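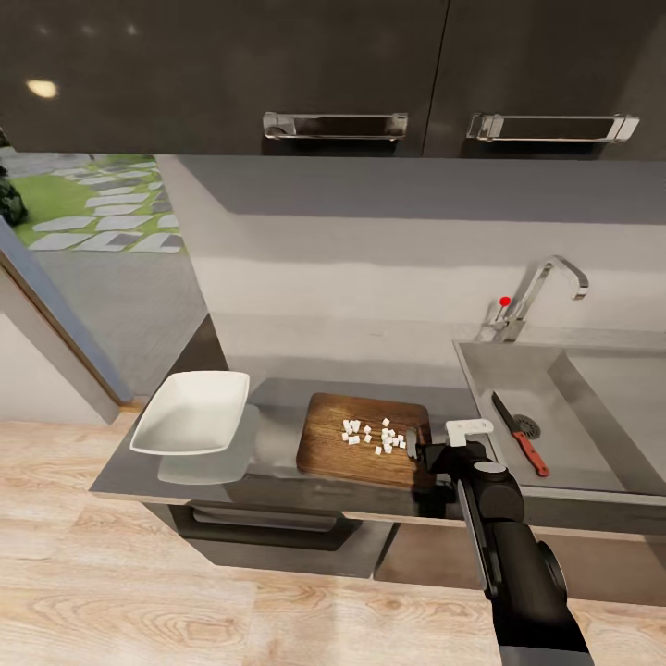
Progress report on the Bamance kitchen simulation package
To: Godelieve Kramer
From: Jarmo Eskola
04/11/2021

You asked whether we should renew the trial license and pay for the full set. My answer for now is no, with some points in the vendor's favor.

Bamance sells a simulated kitchen with a robot arm in it, plus a library of ready-made tasks. The sales sheet says a team can train on it and move to a real counter in six weeks. We are past that mark and I would not let the arm near a real counter with anything breakable on it.

What we have done so far: 400 runs of the standard tasks, all on the settings the vendor recommends. The install was easy and the software crashed only once. The manual is thin. Two of the task files we paid for were missing and reached us after three emails.

My main doubt is the contact between gripper and object. Small diced pieces and a flat plate are very different things to pick up, and the package treats both with the same default friction. We can change the value by hand, but then we are doing the work we bought the product to avoid. I asked for the test data behind the default and got a brochure.

The look of the kitchen is good. Light falls across the floor and walls in a believable way, and the steel sink and faucet would pass in a catalog. I don't think we should pay extra for that. The "Plusau" add-on is mostly more of the same, at $528 a seat.

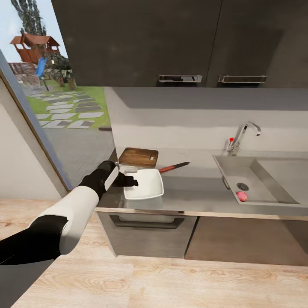 Ebenezer Kyei disagrees with me on the defaults and asked that his view go in: they are meant as a starting point, every package he has used needed tuning, and a week spent on friction values would tell us more than another batch of runs on the stock settings.

I have agreed to the week. If the results are no better, I will ask for the second payment to be held. The trial runs out in May and the vendor wants 13 days' notice either way.

Still open: the missing manual chapters, and a written answer on support hours.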